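Plireo (manipulation method)

By Sudheer Varma
Last edited in December

Plireo is a method for training two-armed robots to handle cookware and food from a small number of human demonstrations. It was developed at the Vorkondale laboratory in Tundumthorpe.

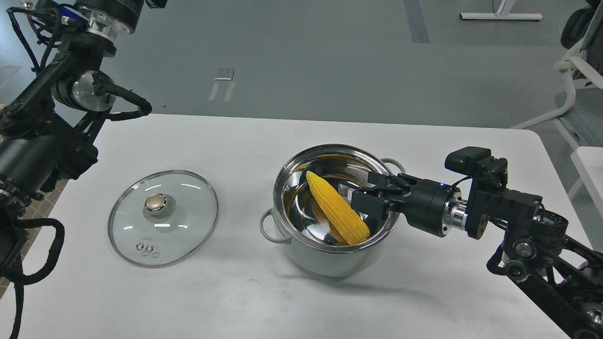

Background

Learning from demonstration usually works well when the object stays in plain view. Pots are harder. The wall hides part of the contents, polished steel throws back reflections that confuse depth sensors, and a gripper reaching over the rim blocks much of what a fixed camera could see. Glass lids cause similar trouble. Earlier work at Vorkondale used a single overhead camera and lost track of the food whenever the arm moved in above it.

Method

Plireo combines a head-height view of the table with a close view from a camera mounted near the wrist. The two views are weighted separately at each time step. When the gripper is far from the pot, the head view dominates. As the fingers pass the rim, the weight shifts to the wrist view.

The weighting is learned from the demonstrations and is not set by hand. An operator guides both arms through the task, and the recorded joint positions are paired with the camera images. The policy then predicts short sequences of motion for both arms together, including periods when one arm should stay still. Early versions left out these idle periods, and the unused arm tended to drift toward the work area.

Test tasks

The standard test set has four tasks: removing a lid, placing food in a pot, taking food out, and putting the lid back. Objects include a two-handled pot, a glass lid and an ear of corn. The corn is a useful test object, as it is long enough to catch on the wall if the gripper lifts it at a poor angle.

Results

With 30 demonstrations per task, the method completed 59 percent of the trials in which food had to be taken out of the pot. Most failures came from closing the fingers too early. In three trials the gripper pressed against the rim and the run was stopped by the operator.

Performance on lid removal was better, though the knob had to be within easy reach of the left arm. The group did not test pots containing hot water.

Related work

The Le Goff controller, used in the same laboratory, handles contact with the rim by limiting force at the wrist. It can be run together with Plireo, but the two have not been compared on the full test set.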